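Prakdale Store – Packing and Carrier Meeting
Minutes, October
Present: Darlene Caron (chair), Wilmer Huanca, Juraj Jireš, Édgar Muñoz (minutes)
Apologies: Edgars Kairys
Meeting opened 9:15 a.m.

1. Previous minutes
Accepted with one correction. The Fekis order was 1,000 bags, delivered in full.

2. Stock
Canvas totes on hand: 1,940. Returned with stitching faults: 68, all from the Grumau delivery. W. Huanca to ask Grumau for a credit note. Paper carriers not counted this month.

3. Folding of totes
Present method is to fold in half twice with handles tucked inside. J. Jireš reported creases across the print when bags are unpacked at the counter. Proposed method: bag flat, print up, both handles laid straight toward the base, one fold only. Box size would have to change. Trial of 100 bags agreed – Jireš to run it before the next order goes in.

4. Handles
Long handles remain the main cause of slow packing. They slide off the table edge and catch on the next bag in the pile. Bags are to be laid flat and the handles straightened before any fold is made.

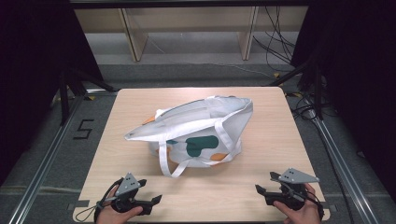
Darlene Caron asked whether a shorter handle would settle the matter, given that customers at the counter already knot the long ones. Huanca to get a price from Taipe for both lengths. No change to the print.

5. Any other business
Labels for the lower shelf still outstanding (Muñoz).

Meeting closed 10:05 a.m.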